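Kitchen and Workshop Tips from Halyna
Can a machine do it yet? Putting covers back on stools

Every October I take the covers off the stools and little benches, give them a good wash, and then spend an evening wrestling them all back on. And every October somebody in Sulville stops me outside the hardware store to ask if there isn't a robot for that by now. I have more than 35 years of covers behind me, so I have opinions – but I've also been reading up and watching whenever I get the chance, and I'd like to be fair to the machines.

Let's start with what makes the job hard, for you or for anything else with two grips. Cloth doesn't stay where you put it. A plate is the same shape every time you pick it up, and a cover never is. It slides, it folds under itself, and the corner you had a second ago has gone off somewhere. Slippery fabric is the worst of the lot. So my first tip is to turn the piece upside down, legs in the air, and work from the near edge. Put a sheet down first to save the floor and the finish.
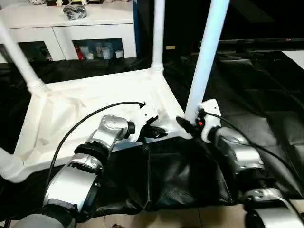
My second tip is to hold the cover in two places, fairly close together, and move along the edge a little at a time. Folks like to grab one corner and haul it clear across to the other side, and then they wonder why it's all bunched up! Short moves, my dears. Two arms suit this part very well, whether they're yours or a robot's, and pinching an edge is something a good gripper can manage.

Where I still think we're ahead is in the feeling. When a seam catches on a leg, your fingers know before your eyes do, and you ease off without even thinking about it. A machine has to be taught that, and then taught again for the next fabric. My neighbor over on Skultside Road says give it 8 years. I say maybe less for plain square covers, and a good deal more for anything with elastic (elastic has humbled better people than me).

Until then, a few habits that help:

Mark the inside front of each cover with a stitch of bright thread.
Do all 4 corners loosely before you snug down any one of them.
Leave the legs for last if they unscrew.
Keep the cover a tiny bit warm from the dryer – it gives more.

Halyna Onyshchenko, 10/14/23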